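How Sound Gets From There to Here

Clap your hands once. You heard it right away, and so did anybody else in the room. Something left your hands, crossed the air and went into every ear nearby. You could not see it go. It was sound, and sound is a kind of movement.

What is moving?

Air is made of tiny bits called molecules. They are much too small to see, and there are huge numbers of them in every room. When you clap, your hands push the air molecules between them. Those molecules bump into the ones next to them, which bump into the ones after that. The push gets passed along in all directions.

The air from your hands does not fly across the room. Each molecule only moves a tiny distance and then swings back. The push is what travels. Think of a long line of children standing close together. If the child at the back leans forward gently, the next child leans, and the next, until the lean reaches the front. Every child is still standing in the same place in line.

A push that travels like this is called a wave. Sound waves are squeezes in the air, with stretched-out places in between.

Shaking back and forth

One clap makes a short sound. To make a longer one, something has to keep shaking. The shaking is called vibration. A guitar string vibrates when you pluck it. A drum skin vibrates when you hit it. When you hum, two small folds in your throat vibrate. Put your fingers on the front of your neck and hum, and you will feel them.

Stretch a rubber band around an empty box and pluck it. If you look closely while it is sounding, the band looks blurry and wider than it is. It is moving back and forth faster than your eyes can follow. Touch it with a finger and the blur stops. The sound stops too.
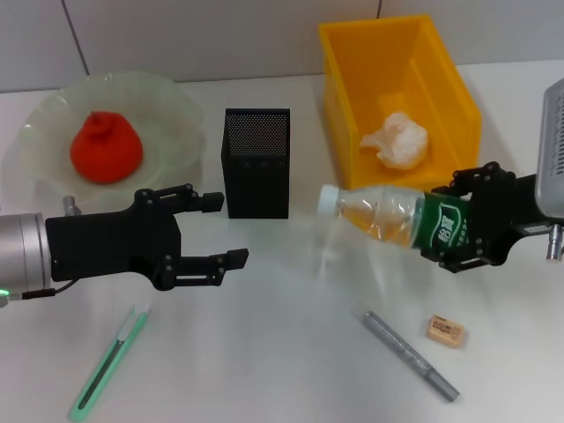

Loudspeakers work by vibration as well. Inside most of them is a cone, often made of stiff paper or plastic. Behind the cone is a coil of wire that sits near a magnet. When electricity runs through the coil one way, the cone gets pushed out. When it runs the other way, the cone gets pulled in. Out and in, out and in, many times every second. The cone pushes on the air, and the air carries the pushes to you.

The music you play through a speaker is stored as a long set of instructions for how the cone should move. The same cone can copy a trumpet, a barking dog or your grandmother's voice on the phone. It has no strings and no throat. It only has to move the air in the same pattern that the trumpet or the dog did.

High sounds and low sounds

A whistle is high. Thunder is low. The difference is how fast the vibration is. Fast vibrations make high sounds and slow vibrations make low sounds. We call this pitch.

Scientists measure pitch by counting how many times something vibrates in one second. The unit is called hertz. If a string swings back and forth 600 times in a second, its sound is 600 hertz. That is a note you could sing if you have a fairly high voice. A sound of 417 hertz is a bit lower.

Size matters here. Big things usually vibrate more slowly than small things, so a big drum sounds lower than a small one, and a double bass sounds lower than a violin. Some speaker boxes have a large cone for the low sounds and a small one for the high sounds.

Loud sounds and quiet sounds

Loudness is a different thing from pitch. A high sound can be loud or quiet, and so can a low one. Loudness depends on how hard the air is pushed. Pluck your rubber band gently and it moves a little. Pull it farther and let go, and it moves a lot — the sound is louder, but the note stays nearly the same.

Sounds also get quieter as you walk away from them. The push spreads out as it travels, so less of it reaches your ear.

Very loud sounds can hurt your hearing, and the damage may not heal. If you use headphones, keep the volume low enough that you can still hear a person talking next to you.

Sound through solid things

Air is not the only thing that carries sound. Water does it, and so do wood, metal and string. In fact, sound travels faster in water than in air, and much faster in steel. In solid things the molecules hold on to each other tightly, so the push gets passed along quickly.

Try it at a table. Put one ear flat against the top and scratch the other end with a fingernail, very lightly. Then lift your head and scratch again the same way. The first scratch sounds much louder.

In outer space there is almost nothing to push on. Two astronauts floating outside a spacecraft could not hear each other shout. They talk by radio, and radio waves do not need air.

Inside your ear

The part of the ear you can see works like a funnel. It gathers sound and sends it down a short tunnel. At the end of the tunnel is the eardrum, a thin piece of skin. When sound waves reach it, it vibrates too.

Behind the eardrum are 3 tiny bones. They pass the shaking along to a curled tube filled with liquid, called the cochlea. It is shaped like a snail shell. Inside are very small hair cells that bend when the liquid moves, and they send signals to your brain. Your brain works out what the signals mean: a door, a cat, your own name.

You have 2 ears, and that helps you tell where a sound came from. If a dog barks on your left, the sound gets to your left ear a tiny bit sooner. Close your eyes and ask a friend to snap their fingers in different parts of the room. Point to where you think each snap was. Then cover one ear and try again.

Words to know

Vibration: a fast movement back and forth.
Pitch: how high or low a sound is.
Hertz: the number of vibrations in one second.
Cochlea: the curled part of the inner ear.

Written by Zoila Echeverri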